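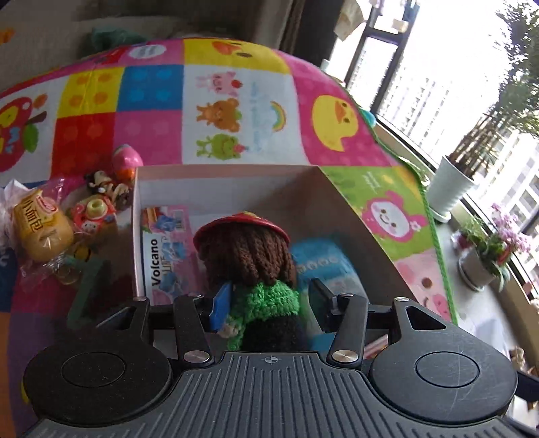
Ticket 285: Label printer prints blank labels between orders
Status: reopened
Product: Warrier label software, with Soltance thermal printer
Opened by: Annapurna Acharya, Bradholm shipping desk

Original report
Since the March update, every batch comes out with blank labels mixed in. A batch of 142 this morning used up most of a roll that should have lasted two batches. The printed labels scan fine. The blanks show up after every third label or so, sometimes two in a row. Small boxes and large boxes do it the same.

Before anyone asks, yes, it has been turned off and on again.

Support, first reply
Thank you for contacting us. Blank labels are usually caused by low-quality rolls. Please switch to certified rolls and let us know if the issue continues.

Annapurna, 9:40 am
These are your certified rolls. Same box we were using before the update, when there were no blanks at all. I find it hard to believe they went bad on the shelf the night the software changed.

Support, second reply
Please clean the sensor with a dry cloth and run the calibration routine from the printer menu.

Annapurna, 11:15 am
Cleaned it. There was a little lint, nothing much. Ran calibration 3 times. The first two finished with no message of any kind, and the third said "Media OK." Then I printed ten test labels and got two blanks. So I don't put much stock in "Media OK."

I also printed ten labels from the printer's own self-test page, with the computer unplugged. No blanks. Could somebody please read that line twice before sending me another cleaning tip?

Support, third reply
We have escalated this to the software team. In the meantime, please check that the label height in Settings matches the roll.

Annapurna, 1:05 pm
It says 6 inches, and the roll is 6 inches. But there is a second height setting under Osesitz, the carrier plug-in, that I had never opened. That one says 6.25. I didn't set it, and neither did anyone else at this desk.

Changed it to 6 and printed ten. No blanks. Closed the program, opened it again, and the setting was back to 6.25.

Support, fourth reply
Great news that the issue is resolved! We are closing this ticket.

Annapurna, 2:20 pm
Reopening. A setting that goes back to the wrong number every time I restart is not resolved. What I'm doing for now:

1. Open Warrier and wait for the order list to load.
2. Go to Plug-ins, Osesitz, Page Setup and change the height to 6.
3. Save, and leave the program open until the last pickup.

It held for the afternoon batch — one afternoon, so I'm not calling it fixed. I want to know where 6.25 comes from and which version stops it from coming back. "The next release" won't do as an answer, as that's what we were told about the address bug.

Software team
Confirmed that the plug-in height is read from a default file at startup. Looking into it.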